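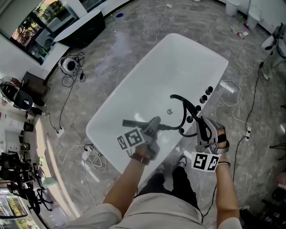 Bathtub work with the hand-held grippers: one on the shower handset, one on the hose.

Hi, I'm Elie Twal, and I run Fotgate with my old classmate Trí Thái. We record people doing household jobs with grippers so that robots can learn from them. So far we have 2578 recordings we're happy to put our name on, and plenty more that we threw out!

People mostly come to us for our rulebook. It started as a page of notes taped to a door and has grown to 104 rules (Trí keeps threatening to trim it). We call it Sania, after the street where we had our first room, and every new person reads it on their first Monday.

A few of the ones I nag about most:

Keep both markers facing out. If a sleeve covers one, stop and start over.

Hold a hose close to the spout and let the rest hang. No yanking.

Walk the floor before you record and know where every cable goes.

Six takes, then a break – a real one, with the grippers down.

Write down the bad takes too. I want to know what slipped and when.

We don't claim to be a standards body. Saragih, our first customer, asked for changes to the rules on hoses and cords, and we took most of them. The folks at Andomance still disagree with us about breaks, and we go back and forth on that every November.

Want a copy? Write to me and I'll send the current version, free. Tell us which rules don't work in your shop – we update it twice a year and I read every note myself.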